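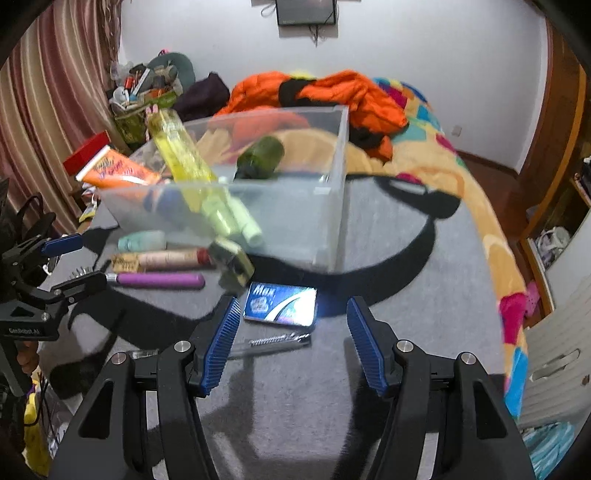
How do you sort one box of mixed small things (bathroom, desk, everything)?

Asked by Marlina Raju in Home & Tidying, October
Reading time: 4 minutes

Hello all. I have one clear plastic bin, and for a long time everything small went into it. Tubes and bottles from the bathroom, hairbrush, flat packets, pens, also things from my drawing table. When I need one thing, I must take out half of the bin, and then I put it back in a different order, so next time is worse.

Last night I took a part out and laid it on the gray and black cloth. I began to make rows: the hairbrush nearest to me, then a pink tube, then a small mint green one. But I stopped because I don't know what the rows should be. By size? By room? By how often I use it? The taller things are still in the bin, for example the long bottle with yellow liquid, which doesn't want to stand straight and always leans.

My room is small and I can't buy a big cabinet. I have one shelf of Groswood, quite narrow, and the bin fits on it only the long way. I would like to keep the bin if possible. What is the correct order to do this work? And what to do with the very small things which go to the bottom?

Thank you before.

3 answers

Answer from Aisyah Latuheru (accepted)

I had the same problem after I moved to Dutholm, and I did it wrong two times before it became good. I write you the way which I use now.

1. Empty the bin completely. You stopped in the middle, and I think this is why you feel lost. As long as the tall bottles are inside, you don't know how much you own.

2. Use a cloth under it, as you do already. Round things roll less on fuzzy cloth than on a bare table, and small caps don't jump to the floor.

3. Make groups by the place where you use the thing. Do not sort by size in the beginning. A hairbrush and a small tube can be neighbors if both are used at the mirror.

4. Put the desk things in their own pile, far from the creams. I mean erasers, pens, pencils. An eraser which lies next to a leaking tube is finished, I lost two good ones like this.
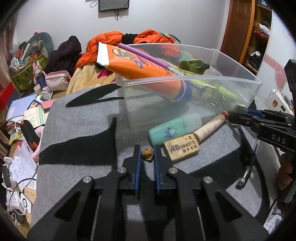
5. Make one pile for "I don't know". In every bin there is something like this, a walnut, a spiral of something, one piece from a set. Give this pile seven days in a bowl on the shelf. What you didn't touch in this time can go away.

6. Check the opening of every tube and bottle, then wipe it. If the cap doesn't close, put it in a small bag or use it first.

7. Wash the bin and let it dry. In mine there was a sticky ring on the bottom.

8. Put back only one group. For you I would say the tall bottles and the big squeeze tubes, since they need a wall to lean on. Put them in first, along the long side. The slim tubes can stand between them with the cap up, and then the bottles also lean less.

For the small things I use the bottom half of a tea carton, cut to 100 mm high. You can set it inside the bin at one end and lift it out like a drawer. It costs nothing and you can change it when it becomes dirty. The desk things go in a cup on the desk and don't come back to the bin.

I need maybe one evening for all this. Now I repeat only steps 5 and 6, when the bin begins to look full.

428 people found this helpful

Answer from lumbantobing_home

Just throw half. Really. Most people have three hand creams open at the same time. I keep one of each and when it is empty I buy new.

Answer from Billeo

The first answer is good, but I would do one thing different. I don't wait seven days with the unknown pile, for me it stays then seven months. I decide the same evening.

Also for flat packets: don't lay them on the bottom, they disappear under the bottles. Stand them up on the side against the wall of the bin, like cards in a card box. If the bin is clear you can read them from outside. And please write the month of opening on the tubes with a marker, it helps a lot to know which one is old.

Comment from Marlina Raju

Thank you to all! I will empty it fully this time. The carton idea I like very much, I have one from rice crackers which is maybe a little too wide, but I can fold it. About throwing half, I'm not ready :)

Viewed 2,306 times

Related questions
How to remove sticky label glue from a plastic bin
Drawer dividers from cereal boxes, which glue?
Narrow shelf: baskets or clear bins?
Where do you keep a hairbrush if the bathroom has no drawer
Old pens, how to test them quickly
Shampoo bottle leaks when it is lying down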